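# About Wudholm Trays

Wudholm supplies trays, work tables and table framing to assembly rooms, packing rooms and school workshops. The company was started by Gunhild Hallgrímsson and Zoi Kokkinos, who had both worked in parts storage and had grown tired of boxes that did not fit the tables they stood on. The range is small. Most of the work consists of matching a tray to a table and the table to the task.

## What we supply

The catalog has three tray depths. All are rectangular, with a raised rim and a flat floor. The rim gives the fingers something to hold and stops small parts from rolling off. Corners are rounded on the inside as well as the outside, so a cloth reaches all of the floor in one pass.

Trays can be ordered singly or in sets of six. Mixed sets are possible if the footprint is the same. Inserts and dividers are made to order by Mikkelsen, a separate firm that shares our loading dock, and are invoiced separately.

Tables are sold as panels. Two panels placed side by side make the standard station, and the seam between them serves as a center line. Trays are set across the seam during layout, which makes it easy to return them to the same position after cleaning. Customers who want a continuous top should say so when ordering -- the panels cannot be joined afterward.

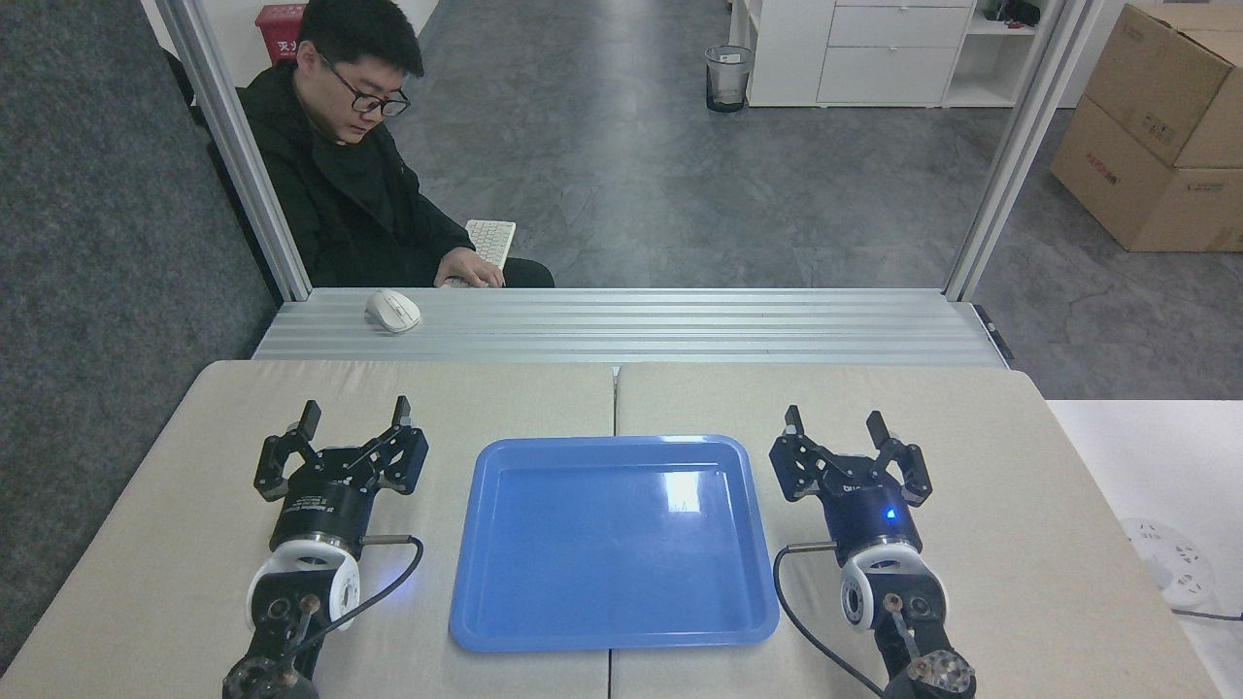 *Blue tray set across the panel seam, with the grooved aluminum ledge behind the table.*

The ledge is a length of aluminum extrusion. Its grooves accept brackets and posts, and the top surface is wide enough for small items that would otherwise end up in the tray. Posts are cut to the height given on the order form. We do not supply lighting. Glossy trays show glare under overhead fixtures, and for inspection work we recommend the matte finish, Kara, in the same footprint.

## Color

Blue is the stock color. It contrasts with beige table panels and with most metal and paper parts, so a leftover screw or label is easy to find. Gray and white are available with a longer lead time. Colors are not matched to samples.

## How an order is handled

Sille Ladefoged receives inquiries and checks the dimensions. Please send the usable table area, measured inside any posts, and the size of the largest part the tray must hold. A drawing is useful but a sketch with clear numbers will do. Kolbrún Bjarnason prepares the layout and returns it for approval. Cutting begins when the layout is signed.

Two sample trays can be borrowed before an order is placed. Return postage is paid by the customer.

The workshop closes for stocktaking in August. Orders approved before the closure are shipped first when work resumes.

## Care

Wash trays with warm water and mild soap. Do not use abrasive pads, which dull the floor and leave marks that hold dirt. Stack trays empty. Panels should be wiped along the seam and not across it.

## Spare parts

Guðlaug Bjarnason keeps the spare parts list for current and discontinued tables, including the older Kitari series. Brackets, end caps and single posts are normally in stock. Quote the table series and the post height when writing.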